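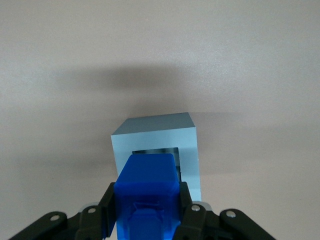
The bread comes first at Karam, before the menu and before the water. It is flat, blistered on one side, and so hot that my friend dropped her first piece back into the basket. With it you get a small dish of olive oil and another dish of za'atar, and for a few minutes there is no conversation at all.

Karam stands on a sloping street in the old part of Setska, between a shoe repair shop and a bakery that closes at noon. The room has eight tables. In December, when I visited for the first time, the windows were covered with steam and I walked past the door twice.

The cook and owner is Siham Rawashdeh, who learned her trade in a hotel kitchen and did not like it there. "In the hotel I made 691 breakfasts in one weekend," she told me. "I remember the number because they wrote it on the board for us, as a prize. I did not remember one face." She left the next spring and took over a room where somebody had sold curtains.

Her menu is short and it changes when the market changes. On my visits there were always lentils, cooked with a lot of onion until they almost lose their shape, and always a lamb dish. The best of these was the shoulder, which stays in the oven for six hours with dried lime and comes to the table on rice. I found the stuffed zucchini less interesting. The filling was a little dry, and the tomato sauce had more sugar than I like, though my friend finished hers and then mine.

The large dish for sharing is called simply "the tray," and it must be ordered the evening before. It is chicken with sumac and soft onions, laid over the same flat bread, and it feeds four people who have not eaten lunch. There are plates if you ask for them, but most guests do not ask.
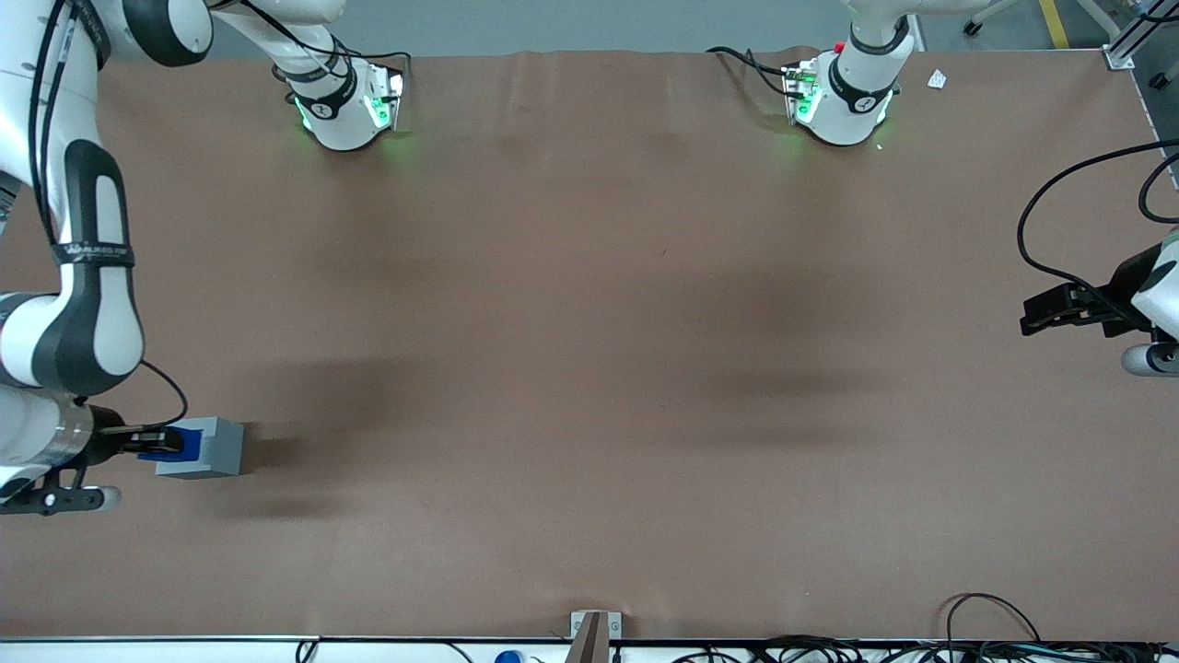

Eating the tray is slow and not very clean work, and the onions travel. I have tried to make it at home since then, with Siham's advice, and her first advice was about the table. A large sheet of brown paper spread over it, even one with a few wrinkles near the edge, suits this food much better than cloth. You put the tray in the middle, the lemon halves directly on the paper, and the bones go where they go. At the end you fold everything together and carry it out.

For dessert there is a semolina cake from Kernero, the bakery next door, soaked in syrup at Karam itself. The coffee comes with cardamom, from the Burance roastery near the station, and it is strong. I drank two cups after dinner and was awake until three in the morning.

Karam opens at five in the afternoon. Cards are accepted, but the machine is often out of paper, so bring some cash.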